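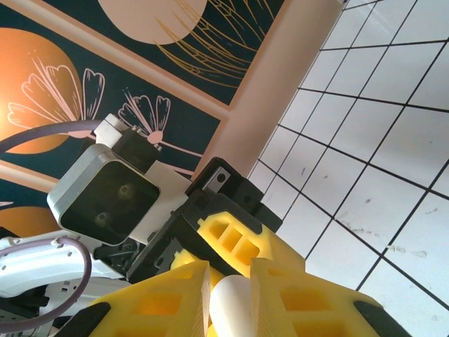 Fig. 1 White wall tiles

Why is everything tiled in white? A look at walls in Skindau and Presow
Project report, Saturday, October 16, 2021

I got the idea for this while waiting for chips. The shop on our corner in Skindau has white tiles from floor to ceiling, and so does the butcher next door, the swimming baths, my gran's kitchen and every school toilet I've ever been in. I wanted to know when that started and whether people like it or just put up with it. My tutor, Nuria Cuesta, said it was either a very good question or a very small one, and let me get on with it.

I did most of the work in August. The first part was reading, mainly in the local history room at Presow library, where they keep old trade catalogues in brown boxes. I'd set aside one afternoon and ended up going back all week! The catalogues are lovely things. Before the First World War you could order tiles in bottle green, oxblood, a sort of treacle brown, with borders and corner pieces to match, and the plain white ones were at the back with the drainpipes. White glazed tile was what you bought for dairies, hospitals and the walls of back yards where no light got in.

Then fashions changed. People had learned about germs, and a wall that showed the dirt became something to be proud of. By the later catalogues the white pages have moved to the front and there's a drawing of a lady in an apron admiring her splashback.

The second part was a questionnaire. I gave it to 50 people, half in Skindau and half in Presow, mostly outside the market and at Cameron Waaka's bus stop (he's on my course and has a lot of chatty neighbours). I asked what colour their bathroom walls were, who picked it, and what they'd have if money didn't matter. Most had white or cream. Hardly any of them had picked it themselves – it came with the house, or the landlord did it, or it was what the shop had in stock. When I got to the last question people went a bit wild. Lots of blues, some dark green, one man who wanted a heron.

I also asked about grout, which I nearly left out, and I'm so glad I didn't. People have very strong feelings about grout. One woman in Presow talked to me about hers for the whole of my lunch break and missed her bus.

Money came into it too. I had a pretend budget of 300 pounds to tile a small bathroom and went round the showrooms with it. Plain white fitted easily, with enough over for adhesive. The green ones I wanted would have done one wall and a bit behind the sink.

There are things I'd do differently. My questions about age were badly worded, so I've had to leave those answers out. I asked far too few tenants, and they'd probably have told me more than the owners did. I'd also like to talk to a tiler, as the two I rang were both too busy, and fair enough, it was the school holidays.

The full write-up is 3,000 words and has copies of the catalogue pages at the back. The library has asked for one as well, so if you want to see the oxblood borders, ask at the desk in Presow.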